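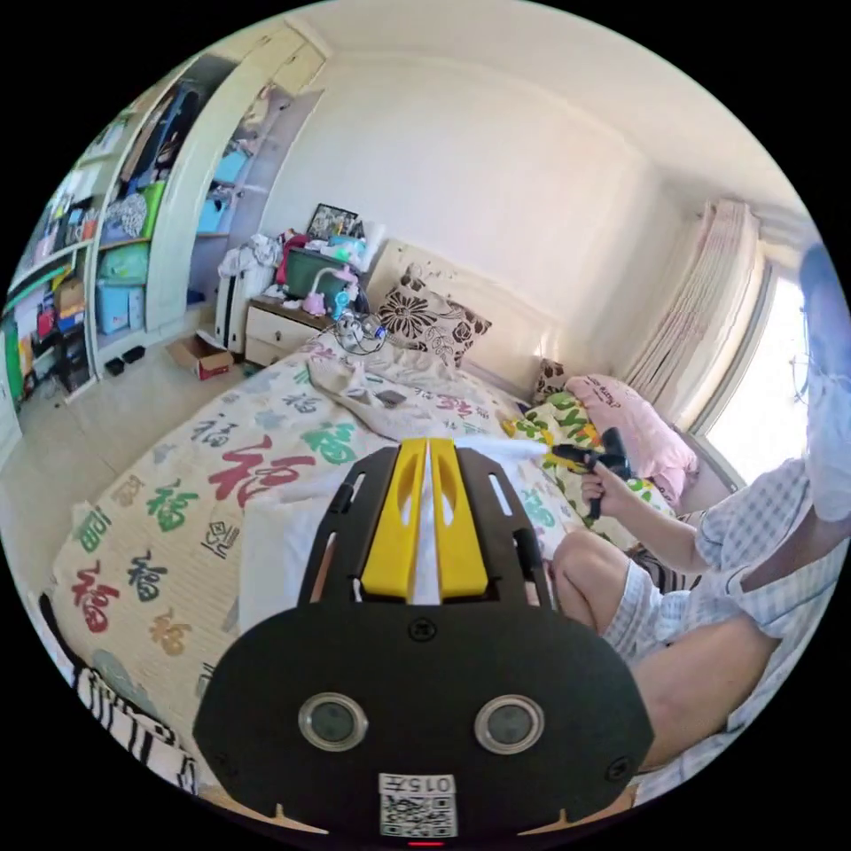 The bed before I start: bedspread on, light cloth bunched up in the middle, pillows at the head.

Can a machine make a bed yet?

Posted by Shadi Qudah in Home & Housework, 2 answers

Hello everyone, and thank you in advance for your patience, because I tend to ramble. I'm 52 and my back has not been the same since last winter, and the one chore that really gets me every morning is the bed. Vacuuming I handed over to one of those little round things years ago and I'd never go back. Dishes, fine. But the bed is wide, and all that leaning and tugging leaves me sore until lunch. My nephew keeps sending me clips of robots folding towels and he swears that in a year or two I can buy one. So is there anything today that an ordinary household could get that would straighten a bedspread, fold a blanket and put the cushions back against the headboard? I'd also love it to pick up clothes and put them on the wardrobe shelves, but I'll take what I can get!

Noura Awwad
Hi Shadi, sorry about your back – mine went the same way after my second child, so you have all my sympathy. The short version is no, there's nothing I would tell you to spend money on this year. I worked for a while in the laundry at a hotel in Teltness, and we had a big folding machine that was wonderful with flat sheets, but two of us still had to feed every sheet in by the corners. Once the cloth was in a heap the machine was no help at all. A bunched-up cover like the one on your bed is the hard part, as it never lies the same way twice, and the machine has to find an edge before it can do anything with it. Then you have cushions in different sizes, and cables running from the bedside table onto the bed, which I'd want moved before I let any machine pull on a blanket.

The towel clips are real enough, I think, but look for a little "sped up" note in the corner. One that I timed took 20 minutes for a small basket.

What did help me was changing the bed instead. One comforter in a washable cover, no top sheet, and only the pillows I sleep on. I pull it up from one side with a long wooden spoon (laugh if you like, my husband does) and I'm done before the kettle boils. Wishing you easier mornings!

Ravn
get a fitted sheet and shut the bedroom door. my robot vacuum cost more than 49 bucks used and it still eats cables, so i wouldn't let one near the bed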